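Vestotthorpe is a waste sorting and room servicing firm based in Veddale. Ivana Arancibia and Teodor Marciniak started it with 9 office clients. We now service 148 rooms, mostly offices, clinics and teaching spaces, under fixed monthly agreements.

Our work covers bins, liners, floor litter and the separation of drink containers at the point of collection. Bottles are kept out of general waste wherever the client's building allows it. 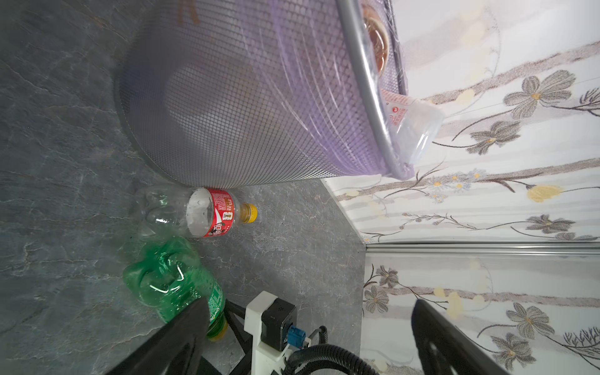 *Mesh wastebasket with lavender liner, and two empty bottles on the floor.*

Rooms are assessed in June. Teodor records bin type, liner gauge and floor finish, and sets the order of work: loose bottles first, then wrappers, then small fragments, then the liner change. Caps stay on. Labels are left in place unless the local depot asks otherwise.

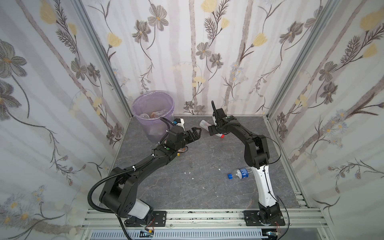 Liner colour is agreed with each client before service begins. Clear and translucent liners are our standard, as contents can be checked without opening the bag. Bottles inside a lavender bin can be made out from across the floor, and a clear one lying on grey marble patterning is easier to spot by its blue cap and label. Opaque liners are supplied on request in cartons of 900.

The Buvberg depot handles more than 2000 containers a month. Site enquiries go to Ivana at the Veddale office.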